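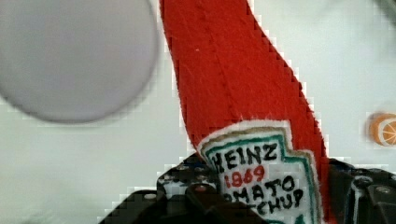

Gripper holding a felt ketchup bottle, seen from the wrist camera.

Hena publishes code of practice for handling trials with household objects

Zirkville, Tue 31 January. Hena has published the first edition of its code of practice for robot handling trials that use household and toy objects. The code sets out how a tabletop is prepared, how objects are listed, how grip force is limited and what must be written down when a trial is stopped. It applies to single-arm and two-arm stations with parallel grippers and is free to download.

The code was drafted by a working group of engineers from Hena, Dellik and Cattaneo. A draft was opened for comment in November and drew 964 comments, most of them on object lists and camera records. The published edition contains 53 clauses in 7 sections.

Section 2 deals with objects. Each item used in a trial must have an entry giving its mass, its outer material and whether it changes shape when squeezed. Soft items are treated as a separate class. A felt or plush object can be gripped well beyond the point at which a rigid one would slip or crack, and results from the two classes may not be added together in a single success figure. Printed or stitched lettering on an item must be recorded if the control software uses vision, as a finger may cover part of it during the grip.

"Soft goods were the hardest part to agree on," said Sveva Benedetti, who chaired the working group. "Several laboratories were reporting them alongside hard plastic and the numbers could not be compared. The code asks for two columns."

Section 3 covers the table. The work surface must be plain and of one colour, and any position marks on it must be small enough not to guide the gripper by sight. Items that are not the target of the trial may stay on the table, but they must be on the list. Cups and bowls may be placed upright or on their side, with the starting position noted in either case.
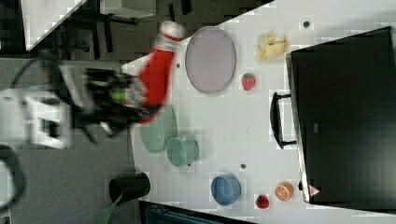
Appliances are covered in section 4. Where one shares the table with the arm, it must be unplugged unless the trial needs it powered, its warning labels must be left in place and uncovered, and its handle must be entered in the motion planner as a separate obstacle. Cables from the arm must be kept clear of walkways.

Sections 5 and 6 set limits on speed and force. The arm must slow before contact with any listed object, and the operator must be able to reach a stop control without leaning over the table. Fasteners on the gripper fingers are to be checked at the start of each shift and after any collision. A missing or raised screw ends the session until the finger has been refitted.

Section 7 covers records. At least 2 camera views are required for each trial, one at the wrist and one covering the table. Both must be kept for failed trials as well as successful ones.

"An overhead view gives the layout and a wrist view gives the contact," said Annunziata Zanetti, technical editor of the code. "We had a number of requests to make one of them optional. The group did not accept them."

The code is voluntary and does not replace national law or existing machine safety standards. Stations already in use may adopt it section by section, provided that published results state which sections were followed.

Comments on the first edition can be sent to the Hena standards desk in Zirkville.

Ends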